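Sisay Printed Table Cloth, Wheat Field

Dranivden Home, Etville. Product page updated Tue 11 November

The Sisay is a large cloth for a desk, a side table or a work table. It is printed with a painted landscape: a green field in thick brush marks, and a pale sky with blue curling clouds. We have sold it in our Etville shop for a long time, and since June you can also order it on this page.

Many customers buy it to cover a table that is not so beautiful any more. Others put it under their small things, because the green and the pale blue are kind to strong colours. Gold and orange look very good on it.

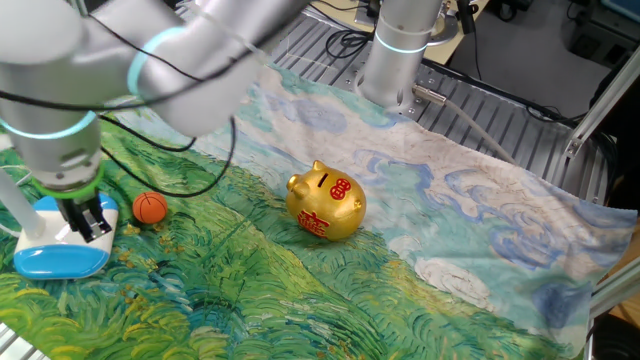
What you receive

One cloth, printed on one side. The back is plain white. The edges are hemmed with a flat seam, so there is no thick border under your wrist when you write. The cloth comes folded in a paper sleeve with a care card. The bank, the ball and other small things on this page are not included, but you will find some of them under Desk and Shelf.

Which way to lay it

The print has a direction. If you sit with the field at your left hand and in front of you, the sky goes up to the right. My sister-in-law Ga-eun prefers it turned, with the sky close to her. Both are fine. For a table which stands against a wall we suggest to keep the field in front, as the darker greens hide small marks from cups and pencils better than the sky does.

If your table is shorter than the cloth, fold the extra part under at the back. Please do not cut it. The hem will open and we cannot take back a cloth that was cut.

Wrinkles

The cloth will have fold lines when you take it out of the sleeve. Iron it from the back side with a warm iron, no steam, and let it cool flat. A few soft wrinkles stay, and they come again after some days of use. With a busy print like this most people do not mind them. If you do mind them, our Lultlow felt underlay (sold separately, 100 cm wide, cut to the length you ask) holds the cloth in its place and makes it smoother.

Using it on a desk

We are often asked if a cloth is practical under a computer. I use one myself in the office behind the shop and I am satisfied, but there are a few points to know. A keyboard with rubber feet can pull the cloth when you push it back, so it is better to put the keyboard behind the cloth, directly on the table.

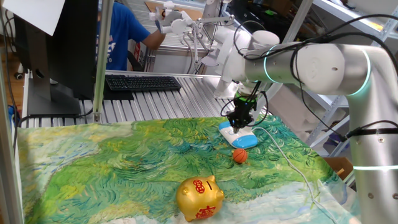
An optical mouse works on the Sisay in our experience, although a thin mouse mat gives a more even movement. Some mice with older sensors jump a little on a print with so many colours, and we can't promise for every model. If yours has a cable, like the white and blue one on the cloth here, let the cable lie loose to the side so it does not drag the fabric with it. Heavy monitors should stand on the table itself – the foot leaves a mark in the cloth that takes a long time to go out.

Care

Wash at 32 degrees with similar colours. Use a mild liquid soap, no bleach and no softener. Dry on a line in the shade. The dryer makes the hem shrink more than the middle, and then the cloth does not lie flat again.

Fresh ink can be removed with cold water and a little soap if you are quick. For candle wax, wait until it is hard and lift it with a spoon. Do not scratch with a knife.

Price and delivery

The Sisay costs $45. Delivery inside Etville is free. For other addresses the cost is shown before you pay. We post on weekdays, and you can collect from the shop if you choose this at the checkout.

Returns are accepted for an unwashed cloth in its sleeve. If there is a fault in the printing, please send us a photo and we will exchange it, also when it was already washed one time.

From customers

"Colours are stronger than I expected, which I like. Arrived with deep folds but the iron helped." – Santino Jara

"I bought it for my daughter's study table and then a second one for mine. Please make one with autumn colours." – Banafsheh Alipour

"Good cloth. A bit too long for my table, I folded it under." – Geum-ok Yook

Questions about size or stock can be sent with the contact form. I answer them in the evening after the shop is closed.

Hye-jin Ryu
Dranivden Home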